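木の板をよく見る:木目・ふし・つぎ目

木の板は、木の幹を切って作る材料である。鉄やプラスチックとちがい、一枚ごとに模様がことなる。この文章では、板の表面にあらわれる線や点の意味と、板を台に固定する方法を説明する。

## 1. 木目(もくめ)

木は毎年少しずつ太くなる。春から夏の前半にかけては成長が速く、色のうすい部分ができる。夏の後半から秋には成長がおそくなり、色のこい部分ができる。この二つが交互に重なり、幹を横に切ると輪の形に見える。これを年輪(ねんりん)という。

幹をたての方向に切ると、年輪は輪には見えず、線になる。板の表面に見えるこの線の模様を木目とよぶ。幹の中心の近くを通るように切った板では、木目はまっすぐに近い。これを柾目(まさめ)という。中心から外れたところで切った板では、木目が山の形や波の形になる。これを板目(いため)という。

## 2. ふし

ふしは、枝のつけねが幹の中に残ったものである。幹が太くなるとき、枝の根もとは幹に包まれていく。そのため、切った板には丸い形や、だ円の形のこい部分があらわれる。ふしのまわりでは木目が曲がる。ふしはまわりの木よりかたいことが多く、のこぎりやかんなの刃がひっかかりやすい。

## 3. つぎ目

はばの広い板を一本の木から切り出すには、太い木が必要になる。太い木は数が少なく、ねだんも高い。そこで、細長い板を横にならべ、接着剤ではり合わせて広い板にする方法がある。この板を「はぎ板」という。はり合わせたところには、まっすぐなつぎ目の線が残る。

つぎ目は次の点で見分ける。

- 線がまっすぐで、板のはしからはしまで続いている。
- 線をさかいにして、木目の流れや色が変わる。
- 板のはしの面でも、同じ位置に線が見える。

青い台にのせた次の板では、二本のつぎ目が横に通り、表面が三つの部分に分かれている。木目もつぎ目と同じ横の向きである。色はクリーム色から黄かっ色で、うすいふしと波のような模様がある。

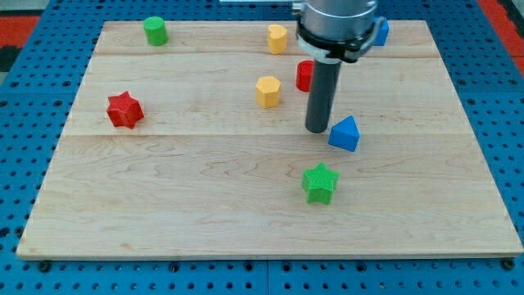 **木の板は、なぜ反ることがあるのか。**

木は空気中の水分をすったり、はき出したりする。水分をすうとふくらみ、はき出すとちぢむ。板の表と裏でこの変化の大きさがちがうと、板は曲がる。この曲がりを「反り」という。

## 4. 木口(こぐち)

木の繊維(せんい)を横に断ち切った面を木口という。木の繊維は細い管のような形をしていて、幹の長い方向にならんでいる。木口はその管の切り口にあたる。水や塗料をすいこみやすく、ぬると表面より色がこくなる。

## 5. 板を台に固定する

作業中に板が動くと、線を正しく引くことも、部品を正しい位置に置くこともできない。そのため、板を台に固定する。穴が規則正しくならんだ台を使う場合、ボルトを穴に通してとめる方法がある。手順は次のとおりである。

1. 板を台にのせ、台の穴の列と板のへりを平行にする。
2. 台の穴に合う位置に、板へえんぴつで印をつける。
3. 板をおろし、大人といっしょに印のところへ穴をあける。
4. 板を台にもどし、ボルトを通して軽くしめる。
5. 板の位置をたしかめ、ボルトを順に本じめする。

一か所だけでとめると、板はそのボルトを中心に回る。二か所以上でとめれば回らない。ボルトをしめすぎると木がつぶれるので、手で押して動かない程度でとめる。

## 6. 観察の方法

家や学校にある板を一枚選び、次のことを記録する。板の長さは500ミリメートル以下だと持ちやすい。

- 木目の向き(板の長い辺と同じ向きか、短い辺と同じ向きか)
- ふしの位置と大きさ
- つぎ目の有無
- 木口の色と手ざわり

表面がざらざらする板は、とげがささることがある。240番の紙やすりで木目にそってみがいてから、さわること。木目と直角にみがくと、細いきずが残る。

文:アヨデレ・オラニヤン(Ayodele Olaniyan)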